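Brernside 館員・学芸担当者フォーラム
分類:資料保存・染織服飾
件名:スパンコール・金属調装飾を有する舞台衣装の保管方法について
投稿数:9

投稿者:ernen_archive
投稿日:2019年7月4日

Ernen市民資料室で服飾資料を担当しております。標記の件につき、諸館のご見解を伺いたく投稿いたします。

当室では昨年度、閉館した劇場より舞台衣装32点の一括寄贈を受けました。大半は毛織物および綿織物であり、既存の収蔵要領に従って処理を終えております。一方、5点については表面全体に光沢性の装飾が施されており、要領に該当する項目がございません。現在は中性紙箱に平置きで仮収納しておりますが、箱の寸法の都合により、いずれも二つ折りとせざるを得ない状態です。

ご教示いただきたい点は次のとおりです。
一、平置きと吊り保管のいずれを原則とすべきか。
二、折り部に入れる詰め物の材質および太さ。
三、装飾材の素材が判明しない場合の、他資料からの隔離の要否。

なお、当室の収蔵庫は温湿度の記録を行っておりますが、低温保管の設備は有しておりません。

投稿者:収蔵庫二階
件名:Re: スパンコール・金属調装飾を有する舞台衣装の保管方法について

お問い合わせの件、当館の運用をご報告いたします。

当館においては、装飾を有する衣装は例外なく平置きとしております。装飾材の重量は見かけより大きく、吊り保管とした場合、肩部および脇の縫い目に荷重が集中するためです。過去に吊り保管としていたドレスについて、肩の裏地が裂けた事例がございました。補修には4か月を要し、その間、予定していた展示から当該資料を外しております。

箱の寸法については、特注をご検討ください。既製品に資料を合わせることは、長期的には費用の増加を招くものと考えます。

投稿者:T_Mai
件名:Re: Re: 保管方法について

Thảo Maiと申します。染織品の修復に従事しております。

平置きを原則とすることに異論はございませんが、「例外なく」とのご見解には同意いたしかねます。バイアス裁ちでなく、かつ肩部の構造が堅牢な上衣については、幅と厚みを十分に確保した詰め物入りのハンガーを用いることにより、吊り保管が適切となる場合がございます。平置きで折りを生じさせた結果、装飾面同士が接触し、擦れによって光沢層が剥離した資料を、私はこれまでに複数拝見しております。

荷重による損傷と折りによる損傷とを、資料ごとに比較する必要があると存じます。一律の規定は管理上は簡便ですが、資料の側から見れば必ずしも安全とは申せません。

投稿者:収蔵庫二階
件名:Re: Re: Re: 保管方法について

ご指摘を拝読いたしました。個別判断が望ましいことは理解いたします。

しかしながら、専任の保存担当者を置かない館において、資料ごとの判断を求めることは現実的ではございません。当館の規定は、担当者が異動しても同一の水準を維持することを目的として定めたものです。修復の専門家が常駐する環境と同列に論じることは適当でないと考えます。

投稿者:N. Bainbridge
件名:折りの処理について

Nigel Bainbridgeです。吊りか平置きかの議論はひとまず措き、ご質問の第二点についてお答えいたします。

光沢性の装飾を有する生地は、一般の織物に比して折り癖が視認されやすい傾向にあります。平坦な生地であれば目立たない程度の皺であっても、反射の向きが変わるため、明暗の差として現れます。展示照明の下ではこの差がさらに強調されます。
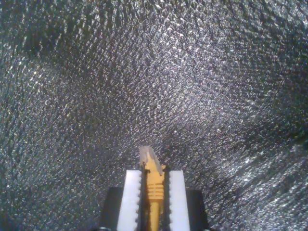
銀灰色の光沢面に生じた襞と皺。明るい部分では細かな粒状の反射が目立つ。

したがって、折り部には必ず詰め物を入れ、鋭い折り線を作らないことが肝要です。当方では、無酸の薄葉紙を緩く巻いたものを用い、装飾面が内側に向かい合う場合は、その間にも薄葉紙を挟んでおります。薄葉紙は丸めて押し込むのではなく、筒状に整えてください。丸めた紙の角が裏から装飾を押し上げ、糸を緩めることがございます。

また、表面に起毛のある不織布は装飾の縁に引っ掛かりますので、接触面への使用はお勧めいたしません。

投稿者:ernen_archive
件名:Re: 折りの処理について

皆様、詳細なご回答をいただき、厚く御礼申し上げます。

Bainbridge様にお尋ねいたします。薄葉紙の筒の太さについて、目安となる寸法はございますでしょうか。また、折りの位置は定期的に変更すべきでしょうか。

併せて、第三点につきましてもご意見を賜れますと幸いです。寄贈元の台帳には「銀色飾り」としか記載がなく、素材を特定できておりません。

投稿者:N. Bainbridge
件名:Re: Re: 折りの処理について

筒の太さは生地の厚みにより異なりますが、当方では直径5センチメートルを下回らないものとしております。折り位置の変更については、年に一度の点検時に行い、その都度、箱の内側の記録票に位置を記入しております。ただし、装飾の脱落が既に始まっている資料については、位置の変更自体が負担となりますので、動かさずに経過を観察してください。

投稿者:Tiwari資料保存室
件名:素材不明の装飾材の取扱いについて

第三点につき、回答申し上げます。

素材が判明しない装飾材については、判明するまで隔離することを原則とすべきと考えます。古い時期の装飾片には、ゼラチン系のもの、硝酸セルロースまたは酢酸セルロースを用いたもの、金属片、後年の合成樹脂フィルムなどがあり、それぞれ弱点が異なります。ゼラチン系は水分と熱により変形し、セルロース系は劣化に伴って酸性の気体を放出するおそれがあります。後者は同じ箱に収めた金属製の留め具を腐食させることもございます。

外観のみによる素材の判定はお控えください。銀色に見えるものが金属であるとは限らず、また樹脂であるとも限りません。

隔離にあたっては、密閉容器を避け、通気を確保した箱に一点ずつ収め、酢酸臭の有無を点検項目に加えることをお勧めいたします。酸の検知紙を同封する方法もございます。水による洗浄および蒸気の使用は、いかなる場合も素材の確認後としてください。

投稿者:T_Mai
件名:Re: 素材不明の装飾材の取扱いについて

Tiwari資料保存室のご見解を支持いたします。一点のみ補足いたします。

臭気による点検は、収蔵庫に慣れた担当者ほど感度が下がります。可能であれば、普段当該収蔵庫に立ち入らない職員に確認を依頼してください。また、脱落した装飾片は廃棄せず、採取位置を記した小袋に保管されますと、後日の素材分析に供することができます。台帳の記載が乏しい資料においては、脱落片が唯一の試料となる場合もございます。

先の収蔵庫二階様のご意見について、規定の継続性を重んじるお立場は承知いたしました。そのうえで、規定中に「肩部の堅牢な上衣に限り、外部専門家の所見に基づき吊り保管を認める」との但し書きを置くことは可能ではないでしょうか。Colskaの巡回相談を利用すれば、所見の取得に費用は生じません。

投稿者:収蔵庫二階
件名:Re: Re: 素材不明の装飾材の取扱いについて

但し書きのご提案について、館内で検討いたします。ただし、次回の規定改正は11月を予定しており、それまでは現行の運用を継続いたします。

巡回相談については、当館も過年度に申請いたしましたが、日程の調整に半年近くを要しました。費用が生じないことのみをもって利用が容易であるとは申し上げにくい点を、質問者様のために付記いたします。

投稿者:ernen_archive
件名:御礼および当室の対応方針

各位のご回答に基づき、当室では以下のとおり対応することといたしました。

光沢性装飾を有する資料は、当面すべて平置きとします。折り部には直径5センチメートル以上の薄葉紙の筒を入れ、装飾面が接する箇所にも薄葉紙を挟みます。素材が判明するまでは一点一箱とし、他の服飾資料とは別の棚に配架いたします。脱落片は位置を記録のうえ保管いたします。

吊り保管の可否については、収蔵庫二階様とMai様のご見解が分かれておりますところ、当室には判断の材料が不足しており、巡回相談の申請を行ったうえで改めて検討いたします。日程に関するご助言に従い、申請書は今週中に提出する予定です。

特注箱の見積りを取得されたことのある館がございましたら、仕様書の書式をご共有いただけますと大変助かります。送付先は当室の代表窓口で差し支えございません。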